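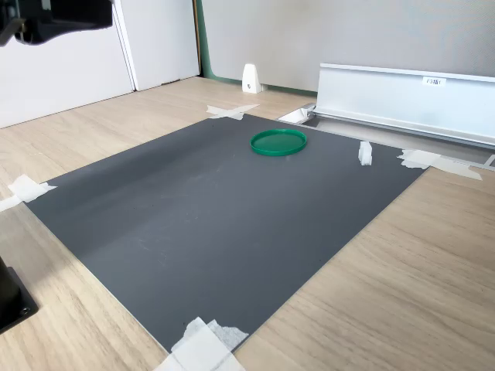
**Mornetum tabletop kit, worth it at 1462?**

**senthil_n**
Okay so I've had the Mornetum kit for 3 weeks and I keep getting messages about it, so I'm dumping everything in one thread. I paid $1462 with shipping. For that you get the teaching software, the mount plate, a calibration sheet and a year of support. You bring your own arm and gripper! I missed that line on the sales page the first time and I bet I'm not the only one.

Setup took me an evening. The software walks you through it and the steps are mostly clear, except the part where it wants you to set your work height and then asks for it again two screens later (in inches the second time, why??). Teaching a move is the good part. You drag the arm to where you want it, tap, drag, tap, and it smooths out the path for you. I had a basic move going before dinner and I have never written a line of robot code in my life.

**Gerasimos Galanis**
What are you using for test objects? I had the Bravix one last year and it was great on blocks and hopeless on anything flat.

**senthil_n**
Flat stuff is my whole reason for buying it lol. Right now it's a green plastic lid on a dark mat, mat taped down at the corners so it can't creep. Lids are mean. They're shallow, so there's hardly any rim to grab, and if your height is off you're just shoving it around the table. I've logged 226 tries so far and my notes are a mess, but height is the thing I change most. The "touch down, then close" preset goes straight down until a finger meets something. On a block, fine. On a lid you can end up with a fingertip right in the middle, and then what's it supposed to close on? 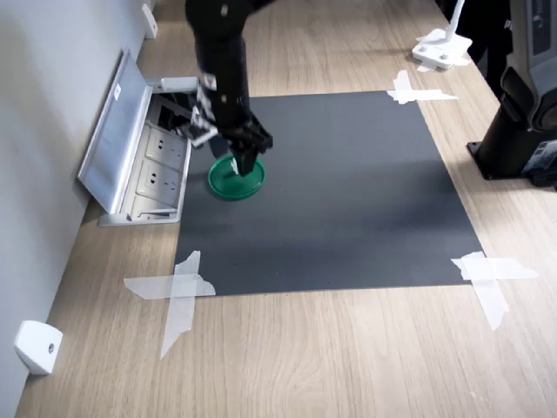
**Elīna Juška**
You can turn that preset off, you know. Advanced > Approach > Manual offset, then move your target out to the rim and come in with one finger inside and one outside. I think the preset is there for foam blocks and nothing else. I wouldn't knock the kit for it.

**Gerasimos Galanis**
I would, a little. If it's a default and it's wrong for half of what people own, it's a bad default. For that money I shouldn't be digging through an Advanced menu.

**Elīna Juška**
It's two clicks!

**zoi.b**
Jumping in with a boring question, does the support year start when you buy or when you register? Wellura got me with that once and I lost two months while the box sat in my closet.

**senthil_n**
When you register, I checked. Support's been decent btw, I wrote in January before I bought and got a real answer the same afternoon.

Elīna, trying the manual offset tonight. I did find the menu once and backed right out because there are like nine sliders in there.

**Antigoni Theodorakopoulos**
Leave all of them alone except offset and close speed. I cut close speed way down for thin rims and it helped more than any height change I made.

Also, if anyone's still on the fence, the version without the mount plate runs around $200 less. I drilled my own plate and don't miss theirs.

**Gerasimos Galanis**
See, that I'd consider. Does it come with the same software license?

**Antigoni Theodorakopoulos**
Same license, yep. Get the calibration sheet though, it's a separate checkbox in the cart and it's easy to scroll past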